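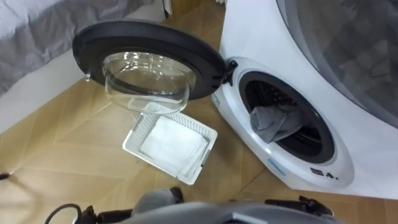 Washer door open, basket on the floor, grippers along the bottom edge.

Nekton review: a tidy recorder that promises too much

Verdict first, for anyone with a purchase form open in another tab: Nekton is a decent recorder for robot demonstrations, with a labelling assistant bolted on that I wouldn't pay for. Unfortunately you can't buy one without the other.

Niltberg sells it as a full package for collecting examples by remote operation. You get the capture software, a small sync box for the cameras, a foot pedal and a year's licence, all for £2,128. The sales page says you can go "from unboxing to training set in an afternoon". I had it for three months on a laundry task and I'd like to meet the person with that afternoon.

The task was moving washing between a front loader and a plastic basket, two arms, one person driving. I picked it because it's horrible. Cloth never sits the same way twice, the door gets in the way of one arm, and the basket is low enough that the robot has to lean. If a recorder copes with that it'll cope with blocks on a table.

Setup

Cables go where the diagram says. Camera sync worked first time, which I had not expected after my time with the Zürcher kit, where I spent the best part of a week chasing a lag that came and went. On Nekton the head view and the room view stay together, and joint readings line up with both. I checked by tapping a gripper against the basket rim and stepping through. Good, no complaints, and I was looking for some.

The pedal is less good. One press starts an episode, one press ends it, and a long press throws it away. When you've got both hands on the controls and you're trying to get a sock off the lip of the drum, your foot does things you didn't ask it to. I lost several perfectly nice runs to a heavy heel. There is no undo. Niltberg support told me an undo was "being looked at", and it was still being looked at when I finished.
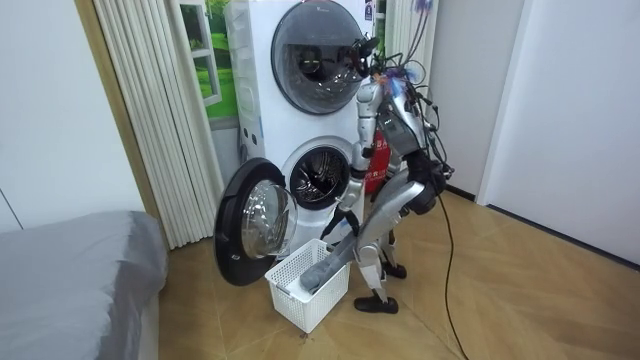 Reaching down into the basket is where I found out how much of the job is still the operator's. From a fixed camera at the side you can judge height well enough. From the head, once the arm is in past the rim, you're guessing. Nekton lets you record both views but the operator's screen shows one at a time, and swapping needs a key. I'd have given up the whole labelling assistant for a plain split screen.

The bit they charge for

About that assistant. It watches each episode as it's saved and marks it good, poor or failed, then cuts it into steps. On paper that saves hours. In practice I recorded 508 episodes and ended up changing its mark on 155 of them, and I only know that because I sat and watched every single one, so where exactly were the hours saved?

Its mistakes lean one way, too. It likes smooth runs. If the arm moves nicely and the gripper closes, you tend to get a "good", even when the cloth has slid out halfway. The runs where I fumbled, let go, shifted the arm and got hold of it on the second try were often marked poor. Those are the runs I want! A system that only ever sees clean grabs has no idea what to do after a bad one. You can switch the filter off, but it's on by default and it leaves the poor ones out of the export with only a small grey note to say so.

The step cutting is better. "Reach", "grip", "lift", "drop" mostly fall in sensible places, a bit late on "grip".

Export

Files open in Navmont without fuss. The other formats on the list are there, but time stamps came out as text in one of them and I had to write a script to put them right. Episode notes don't survive the trip at all. If you write things like "sleeve caught on door latch" (I do, constantly), keep them somewhere else.

Does it make better training data? The adverts say so and I can't see how they'd know. My own trained model got a bit better at cloth in the basket as the pile of examples grew, and stayed poor at cloth hanging out of the drum. I'd have expected the same from any recorder that kept its cameras in step.

Good: sync, stable over long sessions, sensible step cuts.

Bad: the pedal, one view at a time, lost notes, a filter that hides useful failures.

Price: too high with the assistant included. If Niltberg ever sells the sync box and the recorder alone I'd buy that - and I'd bring my own pedal.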